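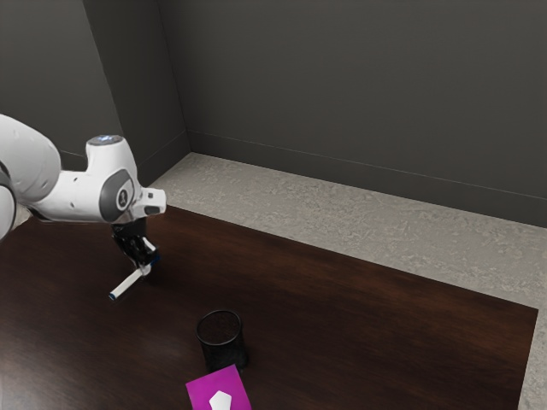

Project report: comparing two controllers for a marker task
Trirulen group, Kikodcombe

1. What we wanted to know

Our arm in simulation must put a marker into a pencil cup. We tried two controllers, Meken and Van Hecke, with the same two-fingered gripper. Each was trained on 2,000 runs, and we kept 956 other runs for testing.

2. Cameras

The outside camera gives the arm and the table together. The close camera sees much less, and sometimes only a cap and the wood.

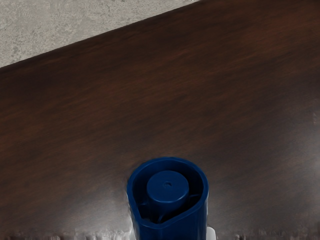 For this reason we gave both views to each controller -- with one view the comparison would not be fair, I think.

3. Results so far

Meken was smoother near the cup. Van Hecke was faster, but it stopped 7 times without a clear cause. We will repeat these runs in March.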